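Drukbridge Community Kitchen: refurbishment of the tea room
Progress report to the Ghasemi Fund
Monday, January 16, 2023

Prepared by Hubert Kaczmarczyk

Where we are

The work paid for by the first instalment is finished, apart from the shelf over the sink. The tea room reopened to the lunch club and the morning groups before Christmas, and they have been using it since. The second stage, covering the serving hatch and the storage cupboard, has started but is behind the timetable we sent you in September.

Tables

We had planned to repair the old folding tables. When the joiner from Jarkthorpe looked at them he advised against it, as the hinges had worn through the boards on most of them. We bought six fixed tables instead and paid the difference from our own funds, so the grant has not been affected. The new tops are a matt brown with a slight mauve tint and a fine speckle. Members were shown two samples, the other being a gloss white, and preferred the darker one by a wide margin. Cleaning takes a damp cloth and a little washing-up liquid. We have asked groups not to use scouring pads.

The folding tables went to the allotment society, who wanted the frames.

Crockery

The original application allowed for replacing the mixed cups that had built up over the years. We ordered 163 pieces in all – mugs, side plates and bowls – in plain white so that breakages can be made good without trying to match a pattern. The mugs are glazed, with a thick rim and fine ribbing down the outside. Mieczysław Brzozowska, who runs the lunch club, asked for a handled mug and not a beaker, and several of her members have said they find the new ones easier to hold than the old cups.

Five pieces arrived chipped and the supplier credited us for them. The older cups have been kept in a crate under the stairs for outdoor events. 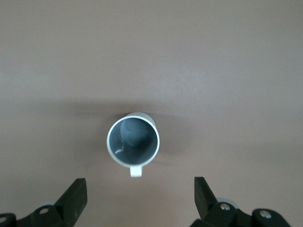

Serving hatch

The opening has been cut and made good on the kitchen side. The shutter is on order from Honodo, who first quoted a delivery date in early December and have now moved it twice. We have a written date for the middle of next month and the fitter is booked for the same week. Until then drinks are carried round through the corridor door, and the lunch club has put an extra person on the rota to help.

Storage cupboard

Shelving is up on the back wall. The doors have still to be hung. We found some damp behind the skirting when the old units came out, and the plasterer wants to leave the wall open for a while longer before closing it up. He made no charge for the visit. If further treatment is needed we will write to you before committing any money from the contingency.

Spending

The first instalment is fully spent and the receipts are attached in date order. Crockery came in under budget and the electrical work over it, by nearly the same sum. We would like your agreement to treat the two lines as one.

Next steps

Fit the shutter and the shelf over the sink. Hang the cupboard doors once the wall is dry. Put up the notice acknowledging the Fund beside the main door; the wording is with you for approval.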